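Tilelik episode 2 – did anybody else find the pacing off?

mossgate_ty
Oct 3, 2023
I watched the second episode last night and I'm not sold. The first one at least had the ferry fight. This one spends half its runtime in the Skimley bakery while the demon apprentice learns to fold a napkin. I get that it's a slice of life show, but the novels get through all of this in a couple of pages. Is it going to be like this the whole season?

parsnip_on_ice
Yes, it's going to be like this the whole season. Did you read the same novels I did? Volume one is 189 pages and most of it is the bakery.

mossgate_ty
I read them in September. The bakery is in there, sure, but there's always something going on behind it. The letter from Brorine shows up in chapter two. In the show we haven't even heard the word Brorine yet.

kettlewitch
They said it on the radio in the opening minutes of ep 1. Very quiet, under the rain. I had to turn on subtitles to catch it.

mossgate_ty
If I need subtitles to catch the main plot then I don't think they set up the main plot.

dub_or_nothing
I like the napkin scene. She's supposed to be the terror of three kingdoms and she's getting yelled at over a napkin. That's the joke. My problem is with the art. The customers at the back tables don't move for the entire scene, and the same guy in the green hat is sitting at two of them.

parsnip_on_ice
Every show does that with background people.

dub_or_nothing
Not every show puts them in the middle of the shot and holds on it. I'm not asking for movie quality. I'd like one guy per hat.

kettlewitch
It might get cleaned up for the discs. The ferry fight was pretty and I assume that's where the money went.

mossgate_ty
"It'll be fixed on the discs" is what people said about the last three shows I dropped. I'll believe it when I'm holding one.

orlop22
Has anyone here looked at the chapter count? The manga adaptation is at 113 chapters and it still hasn't reached the harbor trial. If the anime goes at bakery speed they'll stop right before anything gets settled, and then we all get told to go buy the books.

parsnip_on_ice
The manga added a ton of side stories though. You can't compare them. The beach stuff isn't in the novels at all.

orlop22
Take the side stories out and it's still slow. I make it around 130 pages of novel before Després even takes his mask off, and they've covered maybe a quarter of that.

kettlewitch
Please tag that, some people are new.

orlop22
He's on the poster without the mask.

dub_or_nothing
Lol, he is. He's on the poster and the key ring.

parsnip_on_ice
I still think you're all judging it too early. The voice work is good, the music is good, and the landlady is perfect. I'd give it until the end of the first volume.

mossgate_ty
The landlady is good, I'll give you that. I don't agree on the music – it's the same piano piece every time somebody looks out a window. I'll watch next week's, mostly to see if they keep the scene with the flooded cellar. If that gets cut for more napkins I'm going back to the books. 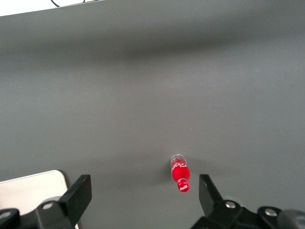
And before somebody asks, no, I haven't tried the dub. The trailer for it had the apprentice sounding about forty, and the whole point of her is that she looks too young to be let behind the counter. If they recast her I might give it a shot.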